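Protokoll Robotik-AG Keltholm, Treffen im März

Protokoll: Renata Rivadeneira

Wir haben um kurz nach vier angefangen, weil Trinidad noch den Schlüssel holen musste (danke fürs Rennen!). Das letzte Protokoll ist so durchgegangen, nur der Name vom Team Palora war falsch geschrieben, habe ich korrigiert.

Küchenaufgabe: Da haben wir am längsten geredet, wie immer. Für den Wettbewerb soll unser Arm, der Flakus, Sachen am Reiskocher greifen und ablegen. Carrasco möchte beim runden Gegenstand bleiben, ich fände etwas Eckiges für den Anfang netter, aber gut, ich bin überstimmt worden. Trinidad hat die Auswertung mitgebracht: 183 Durchläufe bisher, davon 72 brauchbar. Besser als ich dachte!

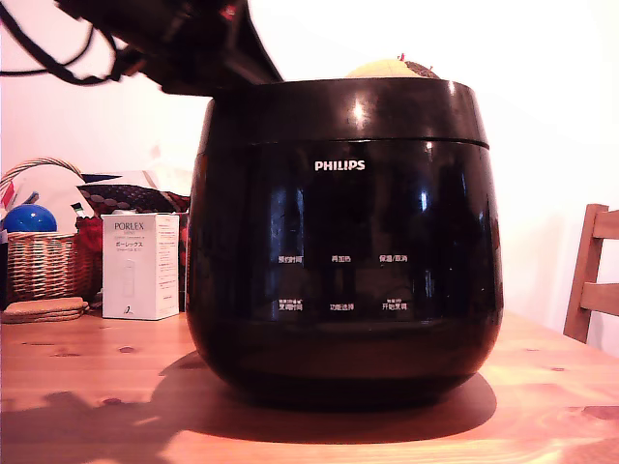 Beim Tempo sind wir uns dann schnell einig geworden. Flakus fährt ab jetzt mit 40 Prozent, und wer das ändert, schreibt es bitte ins Heft – ich habe letztes Mal ewig nach dem Fehler gesucht, und es war bloß die Geschwindigkeit.

Geld: Wir brauchen 2 neue Netzteile. Carrasco fragt bei der Schule nach, ich schreibe den Antrag.

Offen geblieben: das Teamshirt (Grün oder Grau, bitte in die Liste eintragen) und wer den Vortrag hält. Trinidad würde, aber ungern allein.

Schluss war um 17:50 Uhr. Kekse bringt nächstes Mal Carrasco mit.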